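Larken basket cell

The Larken basket cell is a two-armed robot station at the Sodel workshop in Stomley, used for sorting and shifting slotted plastic baskets on a broad tabletop. It was put together by Titilayo Danladi and Alois Kuster, who wanted something simple enough to be set up again by whoever came in first that morning, and it has kept that homely character ever since.

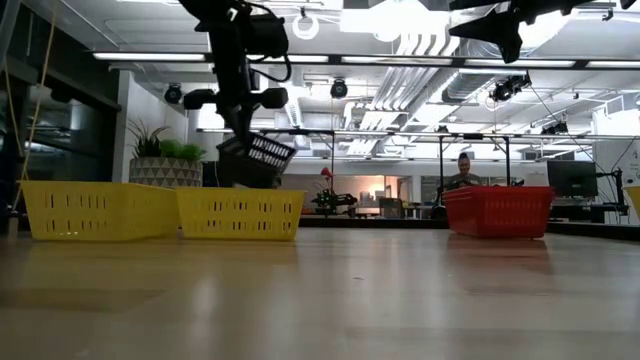
One of the arms holding a black basket over the table.

Setting up begins with the table, which is wiped down and left to dry, as the grippers work close to its surface. The baskets are then put out - the yellow and red ones have always been the favourites - and each arm is taken slowly through its reach at 20 per cent speed. Kuster's handwritten notes, still in use, ask for a pause of 40 seconds at the top of the movement so that the cables can be looked over properly.
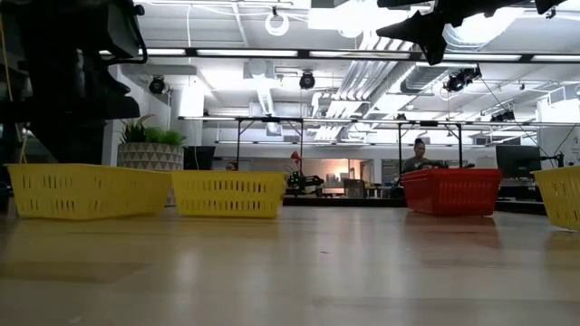 Most of the regular care goes into those cables and the gripper fingers. The fingers are checked for play every 225 hours, and a worn pair is always changed together. Burgi Mösli rewrote the greasing instructions in August, and her version, a good deal longer than the old one, is kept in the Reisinger binder.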